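Norov Robotics Club: Table Station Check, Arm 2
Filled in before the Wednesday session. Comments go under each line. 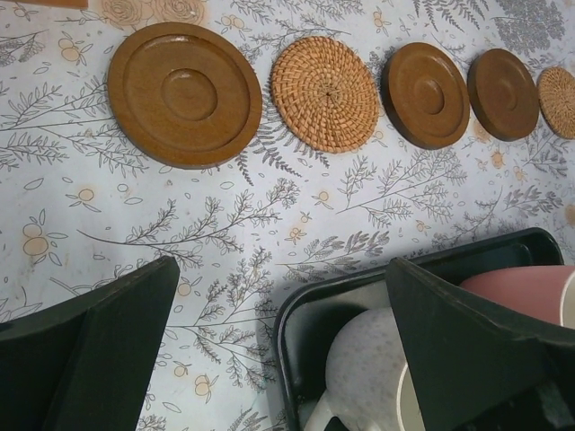
Wrist view at start of check, gripper open, coasters and cup tray set out.

Status key: OK / Fix before use / Note only

1. Work area

Cloth lies flat across the reach of the arm. Note only.
Slightly wrinkled in places. Smooth it by hand with the arm parked. The fingers have caught a fold before, on the low approach.

Cloth clean. Note only.
Faint brownish marks, no grit felt. Wash at end of term. Do not swap it for the plain one until the Zasden entry is finished, as the training runs were all done on the patterned cloth.

Nothing on the table that is not in the task list. Fix before use.
Brown item at the far left corner, beyond the coasters. Move it out of reach before the first run.

Floor line clear, stools behind the tape. OK.

2. Task objects

Coasters in a row, wood and rattan both present. OK.
The row slopes and the coasters are nearly touching. Fine for the cup task. For the coaster task, open the gaps up so that a finger can get down between them.

Coaster edges free of splinters and loose weave. OK.
Checked by hand, both sides.

Cups free of chips and cracks. OK.
Speckled mug and pink cup both turned over and checked. Any chipped cup goes in the bin, not back in the cupboard.

Cups in start position. Note only.
Pink cup is on its side. This matches start position 9 on the task sheet. If you are running one of the upright starts, stand both cups up and take a new start picture.

Tray seated and does not slide when pushed. Fix before use.
Moved when pushed from the front. Put the grip mat back under it.

3. Gripper and wrist

Finger screws tight. OK.

Finger faces clean, no tape residue. OK.
Wiped with a damp cloth.

Fingers open fully and close without a click. OK.

Grip force limit set for cups. Fix before use.
Was left at 700 from the block stacking lesson. Cup setting is 199. Change it in the Toltis settings page, save, then read it back. Second team member to read it back as well.

Wrist camera lens clean, bracket does not wobble. OK.

Cable has slack at full reach and does not rub on the elbow. OK.
Cable tie near the wrist is getting worn. Replace this month.

4. Stops and people

Emergency stop pressed and arm power drops. OK.
Tested twice, once from each side of the table.

Stop button within reach of the person watching the arm. OK.

Two people present, one on the keyboard and one on the stop. OK.

Hair tied back, sleeves rolled, lanyards off. Check again at the start.

Result: not to be run until the three fix items are done. The second team member ticks each one here and initials the board by the door.

Tray mat:
Corner item moved:
Grip limit at 199, read back by two people: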